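Where Do the Scissors Go? Drawers and Trays Explained

From the Zaidi Home Pages for Young Readers
Updated Aug 11, 2025

Every home has small things that need a place to live. Scissors, tape, pencils and string all get used for a few minutes and then have to go somewhere. Two of the most common places are a drawer and a tray. They look a little alike, but they do different jobs.

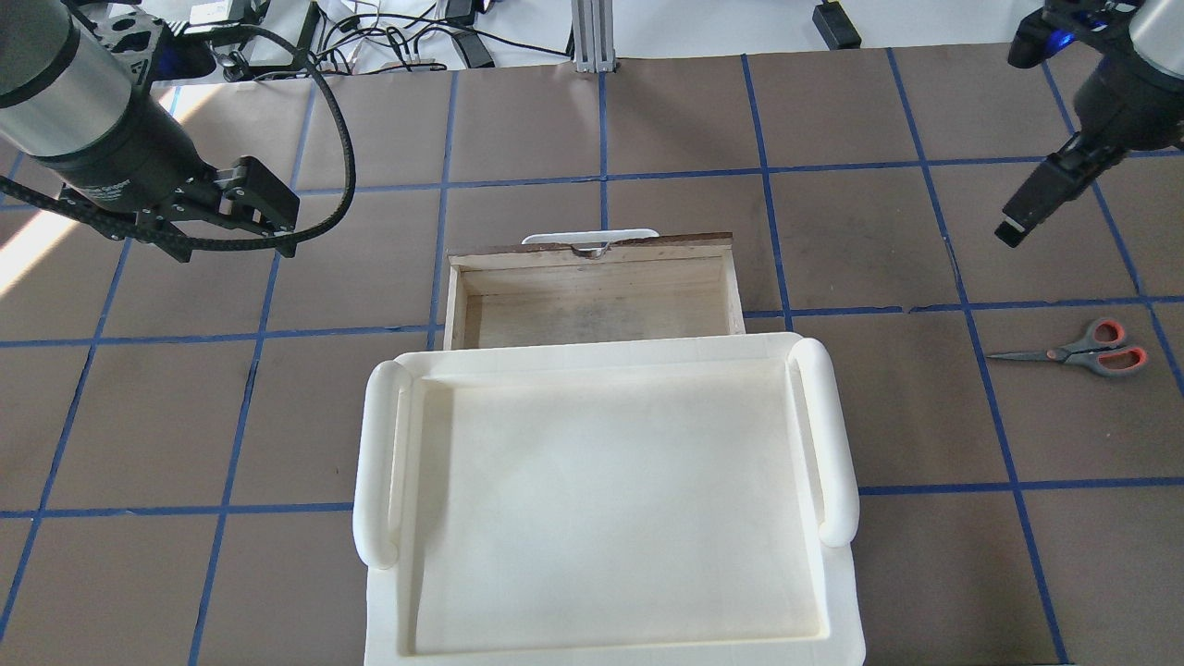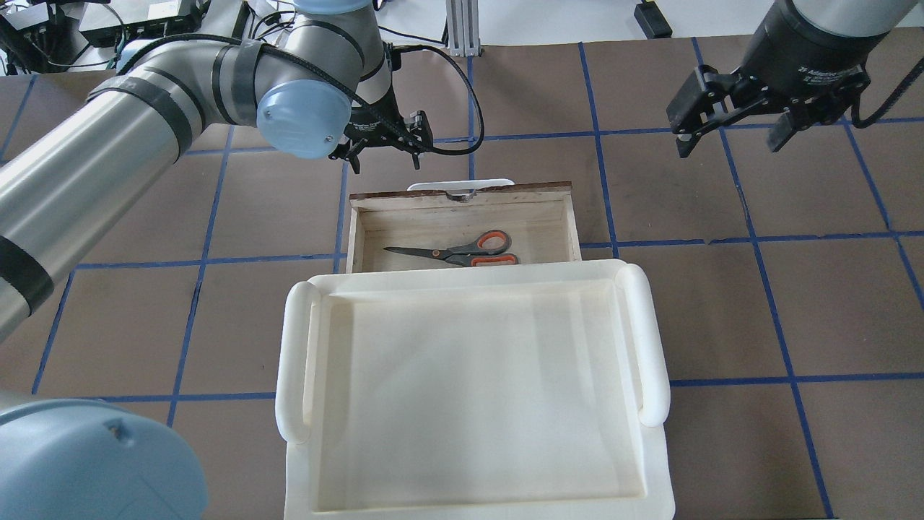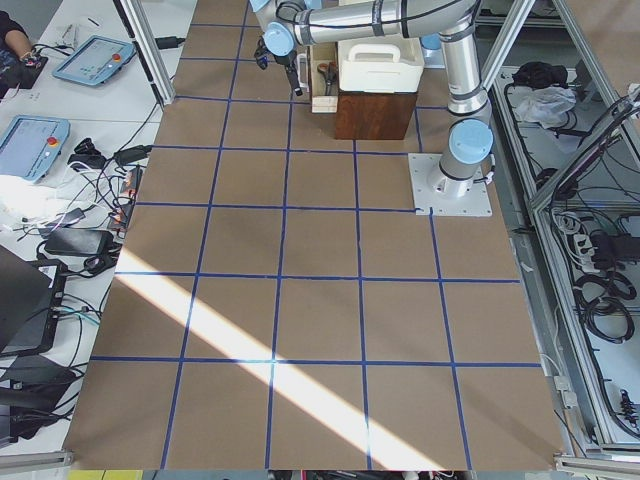
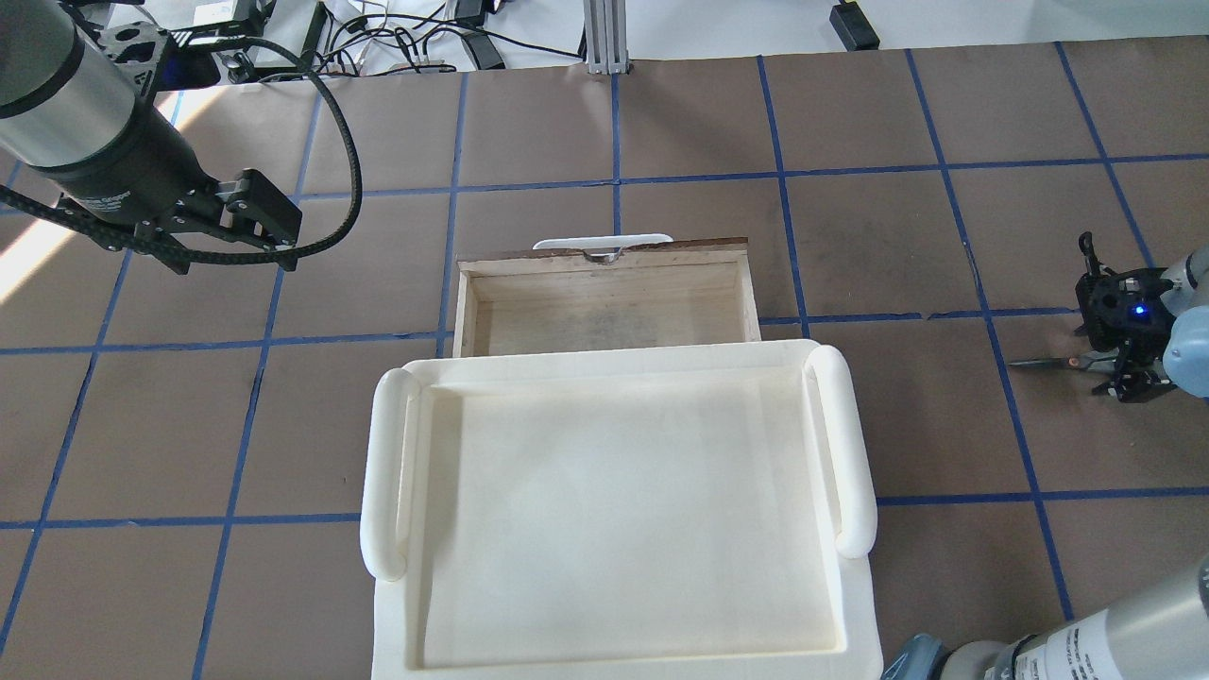
A tabletop marked into a grid with blue tape. In the second picture, scissors lie in the open wooden drawer behind the tray.

What is a drawer?

A drawer is a box with no lid. It has a floor and four sides. Most drawers spend their lives inside a desk, a dresser or a kitchen cabinet, and the piece of furniture above works as the lid. When you push the drawer in, the things inside are covered. When you pull it out, you can see them all from the top.

The handle is on one side only, the side that faces you when the drawer is in its place. A handle on a drawer is also called a pull. The one on the drawer in the second picture is white and curved.

Drawers can be deep or shallow. A deep drawer is good for sweaters and towels. A shallow drawer is better for scissors and pens. If you put pens in a deep drawer, they slide under everything else and you have to dig for them.

What is a tray?

A tray is flat and open, and it has a low edge called a rim. The rim keeps things from rolling off. The tray in the second picture has two handles, one on the left and one on the right. With a handle on each side you can hold the tray level with both hands. If you tried to carry a tray by one side, the other side would dip and everything would slide down.

Trays are made for moving things from one place to another. You might carry cups on one, or take craft supplies from the closet to the table. A drawer can be carried too, but with one handle it is awkward, and it does not stay level.

Wood and plastic

Drawers are often made of wood. One kind of wood used a lot is plywood. It is made from thin sheets of wood glued together in a stack. The lines of wood in each sheet, called the grain, usually run across the lines in the next one. This makes the board strong and helps it stay flat.

Trays are often plastic. Plastic is light, and it can be wiped clean when paint or juice spills on it.

How to put scissors away

Close the blades first. Hold the scissors with your hand wrapped around the closed blades and the handles sticking out. Walk to the drawer. Lay the scissors flat on the bottom, and turn the handles toward the side you will reach from. The next person can then pick them up by the handles. Push the drawer in slowly and keep your fingers away from the edges.

If something is already in that spot, move it over before you put the scissors down. Scissors on top of a pile can catch on the furniture when the drawer closes.

Try it: make a sorting grid

Ask a grown-up for a big sheet of brown paper and a roll of painter's tape. Painter's tape is made to peel off again.

1. Spread the paper on a table and tape down the corners.
2. Run 3 strips of tape across the paper and 4 strips from top to bottom. You now have squares to sort into.
3. Empty one messy drawer onto a tray. Have a grown-up take out anything sharp first.
4. Put one kind of thing in each square. Pencils go in one, erasers in another, rubber bands in a third.
5. Put back what you use. Ask before you throw anything out.

Words to know

Rim: the raised edge of a tray or a dish.
Pull: a handle on a drawer or a door.
Shallow: not deep.
Grain: the lines in a piece of wood.

Next page: Shelves, Hooks and Hangers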